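2019-08-15

The small bathroom, mostly

We moved to Mitham in November and the downstairs bathroom has been on my list ever since. It isn't dirty, exactly. It's small and white, and every bottle or cloth you leave in it looks like a mess. I had a free day with no one home, so I finally did it, and I'm writing it down so that next time I remember what worked.

I started by taking out everything that could move. The bath mat went straight into the wash. The bottles went into a cardboard box in the hallway, along with the spare toilet paper, a bag of cotton pads and a hair dryer that hasn't worked since the old apartment. Six of the bottles turned out to be nearly empty, all the same shampoo. I stood them upside down in a mug overnight and got one decent bottle out of them.

Then I swept. I used to skip this and go right to mopping, and all it did was push wet hair into the corners. Now I sweep twice, once with the broom and once with the hand brush along the wall and behind the toilet. The tiles back there meet the wall in a narrow line of grout that holds on to everything.

For the floor I use plain floor soap from Sivau, the unscented kind, in warm water. I've tried the stronger stuff. It leaves a film on white tile and you see every footprint for a week. A capful is plenty. I do the far end first and back out of the door.

The thing I use most in there is the basin. I bought two of them at the Foltia on Hjaltested Road when we moved, one for the kitchen and one for the bathroom, and the kitchen one cracked before spring. The bathroom one has held up. It carries water, it soaks cloths, it holds the wet sponge while I look for somewhere better to put it. I like that it has handles. I had a plain one for years and you had to hold it by the rim with your fingertips, which is fine until it's full.

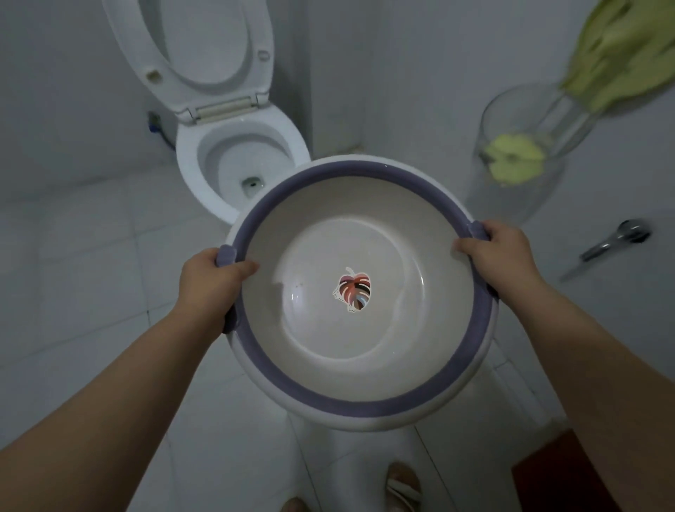
Filed under: Home, Cleaning

It's a cheap white plastic basin with a lavender band around the rim, and the handles match the band. I never took the leaf sticker off the bottom. I meant to the first week, and then I got used to it. The inside does pick up specks and smudges, so I wash it at the end along with everything else. Dish soap on a soft sponge is enough. I don't use the scratchy side on plastic anymore — the old basin went gray from that and never came clean again.

The toilet took longer than I'd planned. I put the cleaner in the bowl first and let it sit while I did the outside, starting at the tank and working down. The hinge is the annoying part. There's a bar with a cap on each end, and dust packs in around it where a cloth won't go. An old toothbrush will. I also went over the little stoppers under the lid, which I had never once looked at before this summer. Then the water valve down by the wall, very gently, with a damp cloth and no spray. The last place we lived in had a valve that dripped if you looked at it wrong, and I still treat every valve like that one.

The walls were easy. Big tiles mean less grout, and I only did them up to shoulder height. I wiped top to bottom with a wrung-out cloth and dried with a second one. If you skip the drying you get streaks, at least with our water, which is hard.

Towels next. We had too many hanging in there and they never dried properly between showers. I've cut it down to one green one, and the rest live in the closet upstairs. The clear container stays where it is and gets the cleaning cloth when I'm done with it. I tried keeping cloths in a drawer and forgot about them, with the results you'd expect. If I can see the cloth, I remember to wash it.

I wiped the chrome last. Hot water and a dry cloth, nothing else. Vinegar works too but I don't like the smell in a room that size.

Of the stuff in the cardboard box, I put back less than half. The hair dryer is gone. The cotton pads moved upstairs. I had been keeping a stack of hotel soaps for guests, and we have had guests twice, and both times they brought their own. Those are in the kitchen now for washing hands after gardening.

The whole thing took me most of the morning with one coffee break. I think it could be done in less if I didn't let it go from November to August. My plan is to do the floor and toilet every week and leave the walls for once a month. I've written it on the calendar in pen, so we'll see.

Still to do: the light over the mirror flickers, and the door sticks when it's humid. I also want a hook on the back of the door for a robe. I looked at Foltia last weekend and they only had the kind that sticks on with glue, and I've had those fall off in the middle of the night before. I'd rather drill — if I can find the bit that fits. It was in a box marked "desk" when we moved, and I haven't seen it since.

Next up is the hall closet. I opened it yesterday and closed it again.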